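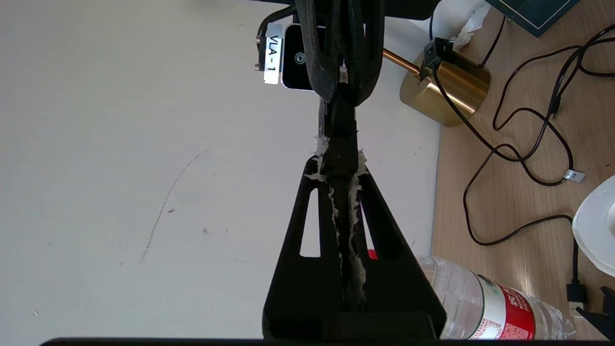 Brass-colored lamp, copper-colored rod, and a wall that has seen things

Zusside Home Forum > Lighting and Small Repairs

deskbound_31
Posted 7:12 pm

Two problems, one desk. I am moving out of this apartment in December and would like to leave with the lamp and the deposit, in that order.

The lamp first. I bought it at the Hargate flea market from a man who called it "solid brass, solid copper, very solid." The base is a cylinder, shiny gold, and the rod comes up out of it at a slant in more of a copper color. On top of the base is a little black box with the cord running out of it and down onto the desk. It works if you hold the cord a certain way and think positive thoughts. I would like it to work while I'm thinking my regular thoughts.

Questions:
Is the black box a switch that's dead, or just a connector somebody stuck there? I've pressed it. It has no opinion.
Should I polish the base or leave it alone?
Does a rod that doesn't match the base mean it was put together out of two lamps?

The wall second. It's off-white landlord paint with scuffs, a few small dark specks, and one long thin curved scratch that I believe came from a chair with ambitions. What gets that off without leaving a clean spot that looks worse than the scratch?

Lamp lives on the wood desk, wall is right next to it.

---

oldfuse
Posted 7:40 pm

Unplug it. I'm going to say that before anything else, and I'll probably say it again. A lamp that only works when you hold the cord is a lamp with a broken conductor or a loose terminal, and those get hot. Please don't read by it tonight.

I can't tell from here what the box is either. Some lamps like that have a push switch and some have a little junction where the cord meets the wire going up the rod. If there's a screw on the underside or a seam around the edge, it opens. If it's molded shut, it gets cut off and replaced, and that's a cheap part at any hardware store.

---

marmalade_hinge
Posted 7:58 pm

Agree on unplugging. Disagree on everything that comes next in oldfuse's life, but that's an old argument.

Also there's a crumpled tissue behind the lamp. Lamps get warm. Move the tissue.

---

deskbound_31
Posted 8:03 pm

It is unplugged. The tissue is a resident. I have a cold and it was nearer than the trash.

No screw that I can find. There's a seam.

---

oldfuse
Posted 8:15 pm

Seam is good. Plastic spudger or an old gift card, work around it slowly. Don't use a butter knife on it unless you want it to have a second scratch story like your wall does.

---

patina_or_bust
Posted 8:31 pm

Do not polish that base. I have been on this forum for 380 posts and I've spent most of them asking people to put the polish down. It's already shiny. It's so shiny it's got reflections in it. What exactly would you be polishing toward?

If it's real brass with a lacquer coat, polish will go through the lacquer in patches and you'll have a leopard. If it's plated, polish will go through the plating and you'll have a gray leopard.

---

kettle_and_cord
Posted 8:44 pm

Gently, no. I polish mine twice a year and it looks terrific. Lacquer is for people who don't own a rag.

---

patina_or_bust
Posted 8:46 pm

You polish a Neltmont. A Neltmont is a doorstop with a bulb.

---

kettle_and_cord
Posted 8:49 pm

It's a very shiny doorstop.

---

Hạnh Từ
Posted 9:05 pm

Before the two of you go another round: put a magnet on it. If the magnet sticks, it's steel with a finish, and the whole polish question is closed. If it doesn't stick, it could be brass or it could be zinc with a finish, so look inside the bottom rim, where people never bother to make things pretty. Brass is yellow all the way through. Zinc is gray.

Same for the rod. Copper-colored is a paint, a plating or a metal, and from a flea market I'd bet on them in that order. It may still be one original lamp. Mixed finishes were sold on purpose, my mother had a floor lamp from Trương's shop that mixed three and cost more for it.

---

deskbound_31
Posted 9:22 pm

Magnet report. I used the one off the fridge, the pizza place one.

Base: does not stick.
Rod: sticks like it's found its family.

So "very solid copper" was a bit of poetry. I turned the lamp over and there's a felt pad glued across the bottom, so no view of the rim yet. I'm reluctant to peel the felt.

---

Hạnh Từ
Posted 9:30 pm

Don't peel all of it. Lift a corner with a hair dryer on low.

---

oldfuse
Posted 9:34 pm

With the lamp unplugged.

---

marmalade_hinge
Posted 9:36 pm

He got it in three times, mark your cards.

---

Bảo Văn
Posted 9:51 pm

I'll take the wall, seeing as everybody else is in love with the lamp.

I paint rentals. For scuffs, warm water with one drop of dish soap, white cloth, light circles that get wider as you go so there's no hard edge. Let it dry before you judge it. Half of what you're seeing will leave. The specks might be anything, try a fingernail first.

The long curved one depends. Run a finger across it with your eyes closed. If you can't feel it, it's something the chair left behind, and a pencil eraser (white, never pink) will take most of it. If you can feel it, it's a groove, and no amount of cleaning fills a groove. A bit of lightweight spackle on a fingertip, wipe flat, sand with whatever fine stuff you have, touch up.

Touching up flat off-white from memory is where people lose their deposits. Ask the landlord for the paint name. They have the can. They always have the can.

---

kettle_and_cord
Posted 10:02 pm

Melamine sponge. Thirty seconds. Done.

---

Bảo Văn
Posted 10:07 pm

A melamine sponge is sandpaper with good manners. On flat paint it leaves a shiny patch you'll see every time the sun comes in. I have repainted entire walls after "thirty seconds, done." I charged 599 for the last one and the tenant cried and then I felt bad and took off the 99.

---

kettle_and_cord
Posted 10:11 pm

Mine is eggshell.

---

Bảo Văn
Posted 10:13 pm

Then yours is fine. You haven't seen this one in person and neither have I, so eraser first.

---

patina_or_bust
Posted 10:20 pm

While we're on abrasives: if the base turns out to be unlacquered solid brass, and if you absolutely must, a 4,000 grit pad, a little water, one direction only. Then stop. I can't believe I typed that.

---

kettle_and_cord
Posted 10:21 pm

Saving this one.

---

deskbound_31
Posted 10:48 pm

OK, evening report.

Felt corner lifted. It's yellow under there. I'm calling it brass and the man at Hargate half honest.

The box opened along the seam with an expired library card. Inside there are two little screws, and one wire is sitting next to its screw like they've had a disagreement. There's a spring and a plastic rocker in there too, so I guess it's a switch, or was one. The spring fell out. I have the spring. I don't know which way the spring goes.

Wall: eyes closed, finger across. I can feel the first few inches of the scratch and then I can't feel the rest. So it's both. The chair started strong and lost interest.

---

oldfuse
Posted 10:55 pm

Don't bother with the spring. Once one of those has come apart I wouldn't trust it at line voltage. Buy an inline cord switch, put it down on the cord where your hand can reach it, and run the wire straight through where the old one was. If the cord feels stiff or shows any cracks, replace that too. Match the polarity, the ribbed side goes to the wide prong.

And tie a knot inside the base so the next yank lands on the knot and not on the screws.

---

patina_or_bust
Posted 11:02 pm

Moving the switch to the cord changes the lamp. There'll be a bare spot on top of the base where the box used to be. Get a replacement in the same spot.

---

oldfuse
Posted 11:04 pm

It changes it into one that doesn't start fires.

---

Hạnh Từ
Posted 11:10 pm

A same-spot replacement is just as safe if the part is rated for it. Measure the hole once the old one's off. I'd try for black again, I like it against the gold.

---

Bảo Văn
Posted 11:14 pm

Spackle the part you can feel, eraser on the part you can't. Spackle first, so the eraser crumbs don't end up in it. Overnight to dry, even if the tub says an hour.

---

deskbound_31
Posted 11:19 pm

Black, same spot, knot inside, spackle, eraser, landlord's can. Emailed him about the paint just now. He wrote back in under a minute, which worries me, and the entire message was "why."

---

Bảo Văn
Posted 11:22 pm

Tell him touch-ups. Don't send him a picture.

---

marmalade_hinge
Posted 11:25 pm

Is the green thing behind the lamp a book or a box? I've been looking at it all night.

---

deskbound_31
Posted 11:31 pm

Going to bed. Spring is in an egg cup if anyone wants it.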